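### 5.2 The dropped-grasp fault

I'll own this one — it cost me most of February. Out of 200 simulated retrieval trials, 20 ended with the controller reporting a firm grip on an object it had already let go of. Sawsan Semaan and I blamed the contact solver first, and we were wrong! The grip flag was set at first touch and never checked again during the lift. You can see how easily that flag gets set in Figure 2: both fingers reach down into the murky liquid, right at the purple object, and any brush against it counts as contact. We now test finger width again after the lift (Georges Tarawneh's idea, and a good one).

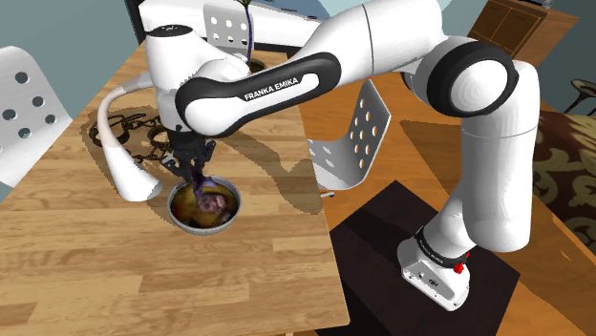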